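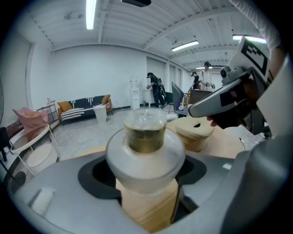
Light wood tabletop, with a bottle standing near the gray tool.

Jallora Chapel, Jastthorpe
Sunday building walk-through, with comments
Checked by: Amândio Falcão
Started: 7:30 a.m.

1. Front doors and ramp
OK. Both doors swing out freely and the new handrail is rock solid. Whoever tightened those bolts, thank you!

2. Exit signs
OK, all 4 lit. The one by the choir stairs used to flicker and I'm thrilled to report it's steady now.

3. Sanctuary seating
Capacity card reads 176. Center aisle clear. Please keep the folding chairs off the side aisle, even at Easter — ushers need that path if someone feels faint during the sermon.
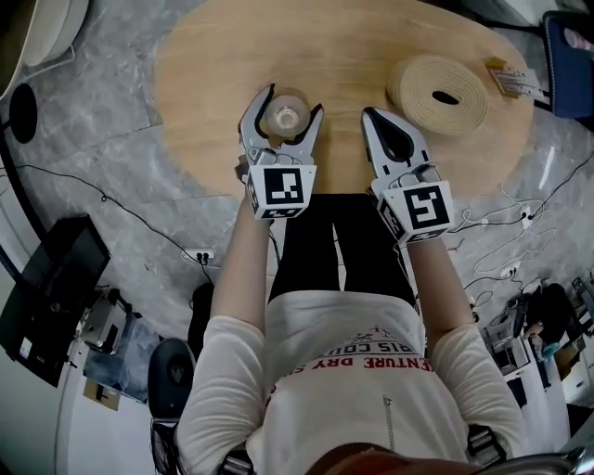 4. Candles and altar
Needs work. The brass followers are on and the snuffer is back on its hook, but the Advent wreath sits too close to the banner. Move it 30 inches to the left before the first candle is lit in December.

5. Fire extinguishers
OK in the foyer and kitchen. The nursery one (tag 1538) has its pin and seal, but the gauge is low. Noliron is coming Thursday to swap it.

6. Baptistry
OK. Cover locked, heater off at the wall, steps have their grip strips. What a difference those strips make!

7. Sound desk and cables
Needs work. The pulpit mic cable crosses the step again. Tape it flat or run it behind the lectern, which I tried and it reaches beautifully.

8. Nursery and Sunday school rooms
OK. Outlet covers in, gate latches, sign-in sheet on the door. Two-adult rule posted where parents will see it.

9. Bell tower ladder
Not checked. Hatch is padlocked and the Henriques key isn't on the ring. Will go up next week, and I can't wait, the view is wonderful.

Open items: 4, 5, 7, 9
Next walk-through: same time next Sunday. Come along if you'd like to learn the route, it's a great way to get to know the building.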